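From: Paloma Abernathy
To: Sorensen Hall users list
Date: 2025-10-31
Subject: Re: [hall-users] Colour of the hall, final final

Lyle wrote:

> Hi all,
>
> I know we settled this in June. I was there, I voted, I ate the
> slice. But I've since been past the hall at dusk and I would like
> it on the record that "Palska" is not a grey. The card says grey.
> The wall says the inside of a mushroom. The tin was opened by
> Gord's nephew, so we can't send it back, and I gather we now own
> enough of it to do the outside twice.
>
> Could we reconsider Molelar for the front at least? It was the
> runner-up and it goes with the gutters. I'm happy to do the
> ladder work if somebody else does the talking to the paint shop.
>
> Also, who has the good roller?
>
> Lyle Okafor

Lyle,

I have the good roller. I have had it since before you joined the list and I intend to be buried with it.

On the colour, I went back through my notes, which are on the back of a curling draw and therefore official. Molelar did not come second. Cludine came second, by 2 votes, and would have won if the dance people hadn't left early to beat the ferry lineup. Molelar came third, and most of its support came from one family. I'm not naming them. They sit by the urn.

I also went past at dusk, because you'd made it sound so awful, and I have to report that I quite like the mushroom. It's a colour that looks as if it has paid its taxes. By the streetlight it goes a bit pink around the downpipe, which I put down to the primer showing through, and that should settle with a second coat. We have the second coat. We have, by your reckoning, a third and a fourth.

Where I do agree with you is the trim. Whoever picked white for the window surrounds has never met a swallow. I'd go darker there, and we have $200 left in the paint line that has to be spent by year end or it goes back into general and gets turned into salt for the parking lot. The whole job has come in at $1,519 so far, including the sander rental we forgot to return over the long weekend and the replacement for the extension cord that met the sander. I think that's respectable. My brother-in-law paid more than that to have his deck done and it came up the colour of a hot dog.

For those who weren't at the June meeting and have been writing to me privately (all of you, it feels like), the history goes like this. The hall was green until the eighties, when it went brown to match the fire hall. Then the fire hall went red, as fire halls will, and we stayed brown out of spite. Under the brown we found the green, and under the green, on the north side only, a very nice butter yellow that everybody over seventy claims to remember and that nobody under seventy is allowed an opinion on. I did take a flake of it in to be matched. The machine at the store called it "custard, discontinued," and that was the end of that.

Outstanding jobs, in no order:

The soffit over the kitchen door still wants scraping. Bring goggles. Whatever is up there was once alive.

The sign. It says SORENSEN HALL in letters my late uncle cut himself, and the second N has been backwards since I was in grade school. Please stop offering to fix it.

The inside. We said we'd leave the inside until spring and I'd like to hold to that, but a few of you think the small room should be done at the same time while the dropsheets are out. My own feeling is that it can wait. Scuffs at chair height will come back by the first week whatever we put on, and plain pale walls at least don't argue with anyone. If you do want a say, have it before the dropsheets are put away.
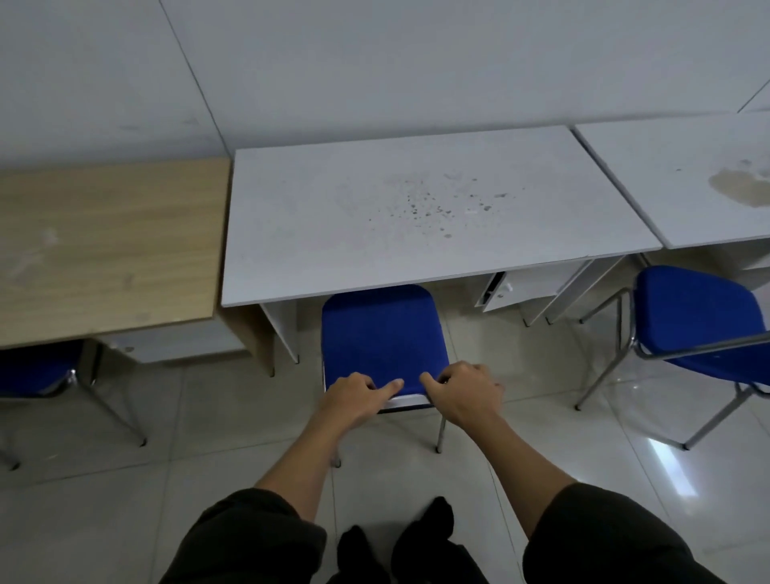
Desks along the wall, blue chair gripped in two hands. A few scuffs, otherwise bare.

A good wash with sugar soap would get us most of the way there, in my opinion, and sugar soap is cheap. If anybody is dead set on painting, there's a seam or two that ought to be filled first, and filling is slow, boring work, so I'd expect the person proposing it to be the person holding the knife.

Back to the outside. Second coat goes on the first dry day we get, if we get one. I need 8 people and I have six, counting Lyle, who has volunteered for the ladder in writing and can't take it back. Wear things you already dislike. Lunch is chili, with a meatless pot for the choir. Tarps are in my shed behind the canoe, and the side gate sticks, so lift and swear at the same time.

Lyle, if you still hate it after the second coat, I'll bring Molelar to the spring meeting as a motion and you can move it yourself. You'll need a seconder. Try by the urn.

Paloma

P.S. Somebody left a casserole dish in the hall fridge with the lid taped on. I haven't opened it and I would rather not be the one who does.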